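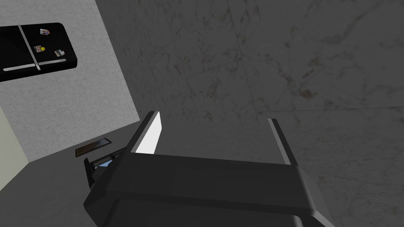
I've been gathering demonstrations in Trnka for two weeks now, mostly pick and place for a small policy we're training at Stidside, and I like it far more than I thought I would. It's a simulator for recording teleoperated episodes, and the wrist view is where it wins me over. The open fingers stand up tall in the middle of everything, and the bright white pad on the left one is so easy to pick out that I've stopped glancing at the side camera to judge my grip. The surfaces are lovely too – faint veining, brown specks, thin seams between the tiles – and there are even little magnets or photo cards on the black panel!

Home Reviews Tools Forum Contact

Recording is quick. You press one pedal to start, the same one to save, and a bad take goes with a double tap. I got through 200 episodes in a weekend and my wrists were fine (Xiuying Ren managed more, but she's a machine on the joystick). Replays load at once, and the export went straight into our training script.

Grumbles? The lighting randomiser is timid, and renaming a batch takes up to 10 clicks. Tainá Paiva also found that resets sometimes keep the old gripper pose, so check your first step. I'd still pick it over Galotmont, which we used until September and which crashed on me most afternoons. Next I want to try the drawer tasks.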